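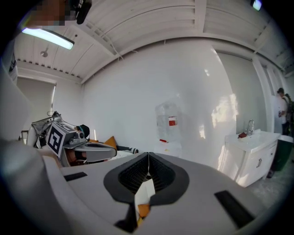 La pince qui apprend avec toi

Pour attraper une gomme, tu ne réfléchis pas. Tes doigts s'écartent, se referment et serrent juste assez. Un robot, lui, ne sait pas faire ça tout seul. Il faut lui montrer.

C'est à cela que sert le kit Derese, fabriqué par la société Varnska et prêté aux écoles et aux clubs de sciences.

Qu'y a-t-il dans le kit ?

Le kit contient deux pinces à main. Une pince à main ressemble au bout d'un bras de robot, mais sans le bras : c'est toi qui la portes. Ses deux doigts sont souples et l'intérieur est strié, un peu comme la semelle d'une chaussure. Grâce à ces rayures, les objets glissent moins.

Chaque pince a aussi une caméra. Son objectif est très arrondi et voit très large, du sol au plafond. Les lignes droites deviennent courbes, même les poutres ! On appelle cela un objectif « fisheye », ce qui veut dire « œil de poisson » en anglais.

À quoi sert le carré noir et blanc ?

C'est un marqueur. Ses formes épaisses sont faciles à reconnaître pour un ordinateur. Quand la caméra le voit, le programme peut calculer où il se trouve et dans quel sens il est tourné.

Comment apprend le robot ?

Tu prends un petit objet, par exemple un morceau de carton, et tu le poses ailleurs. La caméra filme le geste. Ensuite, tu recommences. Pour un exercice simple, Varnska demande 300 essais. Une classe de 30 élèves en fait donc dix chacun.

« Les essais ratés comptent aussi, explique Atieno Kinyua, animatrice du club Grokmont. On les range dans un dossier à part. »

Est-ce que c'est difficile ?

La pince est assez grosse pour une main d'enfant. Avant dix ans, il vaut mieux la tenir à deux mains. Pose-la sur la table entre deux essais et n'essuie jamais l'objectif avec ta manche : un chiffon est fourni.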